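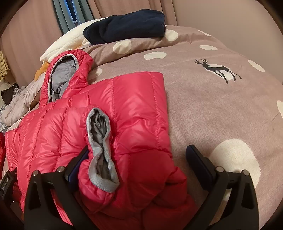 Khôi Từ told us in our first month that we were teaching the robot to fold like people who had never done their own laundry. He was right, and the way we work now comes mostly out of that complaint.

Oltus records people doing household work by hand so that robots can learn it. We started with shirts on a table in a rented room. Today 23 of us work on clothing, bedding and kitchen tasks, and most of our recording is done in ordinary homes, in bedrooms that are lived in.

What we do

A person holds a gripper in one hand or both, does the job the way they would normally do it, and the gripper records how it moved, how far the jaws were open and what its camera saw. We call one run of a job, start to finish, a demonstration. A demonstration of folding a jacket might be sleeves in, hood down, bottom up. It might also be sleeves in, one sleeve slips out, sleeve in again. We keep both.

We also do remote control work. An operator sits at a station and moves a pair of leader arms, and the robot's arms follow. This is slower and the operators get tired sooner, but it gives the exact joint positions of the robot that will do the job later. Customers who already have a robot usually ask for some of each. Customers who don't have one yet start with hand-held work, and we think that is the sensible order.

How we got here

The company began in May, with two grippers and one laptop. The first customer wanted towels. We folded towels for weeks, all the same size, all on the same table, and the robot trained on them did well on that table. When the table was swapped for a bed it pulled at the sheet.

After that we stopped using one room for everything. The Cimen project was the first one we recorded entirely in homes, 19 of them, with whatever clothes the people living there had in the closet. Puffy coats turned out to be the hard part. They fill back up with air after you press them, the sleeves slide, and a shiny surface looks different every time it moves. A T-shirt stays where you put it. We spent longer on coats than on all the other clothing in the project put together, and we now quote them separately.

Lolside came next and is still going. It covers making a bed, clearing a bed that has things piled on it, and sorting clothes into fold, hang and wash. Patterned bedding is included on purpose.

How a session runs

Collectors work in pairs. One demonstrates and the other resets, which means shaking the item out and laying it down in a new position for the next run. They switch places every half hour. A full session is 43 demonstrations, a number we settled on after watching when people's hands got sloppy. If a collector wants to stop earlier, the session stops earlier.

Before each session the jaws are opened and closed fully five times to check the width reading. The pads are wiped. Screws on the jaw frames are checked with a driver, as a loose one changes the grip by a small amount that is very hard to find afterward in the data.

Every demonstration is watched by a reviewer who was not in the room. The reviewer marks where each step begins and ends, and marks any slip or second try. Runs are thrown out if tracking was lost or if the collector's free hand did part of the work without being logged. Clumsy runs stay in if the job was finished.

Working in people's homes

We ask the household to leave the room as it is. We don't tidy up and we don't bring in our own furniture. Mail, family photos and screens are covered or turned around before recording. The household sees the footage before it leaves our drives and can have any part of it removed. We pay per session, on the same day.

The people

Khôi Từ leads training for new collectors. Training takes four days. The first day has no grippers in it at all: new people fold, hang and sort with their bare hands while someone else writes down each step. On the second day they do the same jobs with the gripper and find out how much they had been using their thumbs.

Our collectors are employees with set hours. Several came from dry cleaning and hotel housekeeping, and two of them now review full time. The hardware bench is run by the Hứa group, a team of four named after the street where our workshop is. They repair grippers, print replacement pads and keep the leader arms running.

Working with us

Our smallest project is 500 demonstrations of a single task. That is enough to see if a task can be learned with your setup, and it usually isn't enough to finish it. We send a short sample first so your team can check the format before we record the rest.

If you are writing to us about a project, please tell us the task, the robot if you have one, and what kind of surface it will work on. If you are writing about a collector job, tell us what hours you can work. No robotics background is needed.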